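Call for Participants: Religious Language in Political Speeches

The Rustach Project is looking for 70 adults to take part in a study of how people hear religious language in political speeches. We want to know what listeners notice when a candidate quotes scripture, asks for a blessing or mentions personal faith, and whether it changes how they judge the rest of the speech.

You may belong to any party or none, and to any religion or none. You must be 18 or older, eligible to vote in the United States and comfortable listening to long recordings in English.

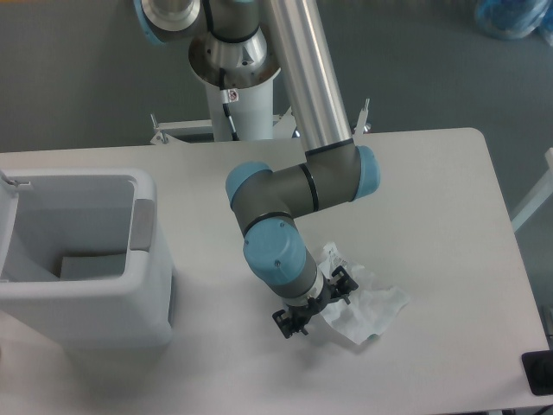 Participants come in for 2 sessions in February. In the first, you will listen to excerpts from campaign and inaugural speeches and mark a printed transcript as you go. Each person works alone with headphones, at a plain white table with rounded corners, and may take a break at any time. The second session is a group discussion with 8 people, led by Da-eun Um or Didier Texier. Discussions are recorded for transcription, and names are removed before anyone outside the project reads them.

We will not ask how you voted. You may skip any question and may leave the study at any point.

Participants who complete both sessions receive a gift card and paid parking. Sessions are held at the Flullberg building, Room 986. The entrance is step-free.

To apply, send your name, age, zip code and a daytime phone number to Kyu-ri Wang, study coordinator, by November 17, 2025. Please say whether you need large-print transcripts.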